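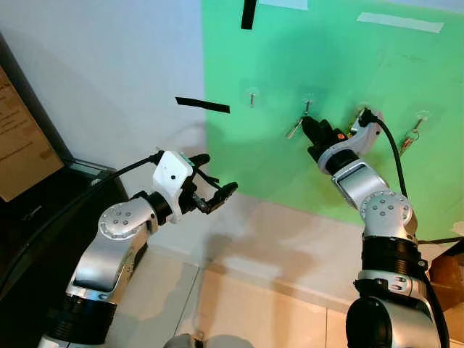
The keys at Hollow hung in the passage, on hooks stuck to a green board. My aunt had left me the house and 494 pounds, and a letter saying which key did what. The brass ones were for the sheds. The silver one she didn't mention.

I tried it in every door that August. It went into the pantry lock and wouldn't turn.
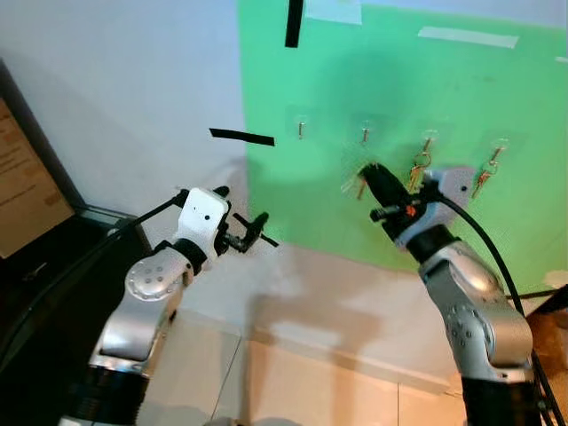 In the end I asked next door. She turned it over twice and said it was hers, she'd been looking for it for 20 years, and did I want some beans.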